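Condura Household Chores Pilot
Progress report to the Ovolum fund, June

Thank you, as always, for your patience with us this spring. You asked in your last note whether machines can really do household chores yet, and the fair reply is that they can do a few of them, slowly, with a person close at hand. We are pleased with that, and I hope you will be too once you have read on.

Most of our effort since the last report has gone into the table work at Besley — setting a place for one, then clearing it back onto the tray. We have now recorded 900 runs, with an operator guiding the arms in the early ones and the arms working alone in the later ones. Bowls and plates are coming along nicely. Cutlery is still the stubborn part, as thin handles lying flat on wood give the fingers very little to get under, and the napkin has its own ideas about folding. 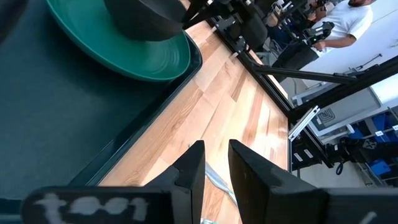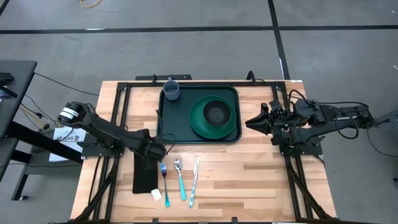
Table work at Besley. The second picture shows the fork, spoon and knife below the tray, with the napkin to their left.

A full clearing took four minutes at its best, and 31 of the later runs had to be stopped by hand, mostly over a dropped fork. Any of us could clear that table in a few seconds, so there is a good way to go! The Zinchenko fingertips, which are softer, arrived late and have only had two weeks of use, but the early feeling among the operators is good.

Spending is within the plan. Next we would like to move on to stacking and wiping down, and we will send the revised budget for that before the end of the quarter.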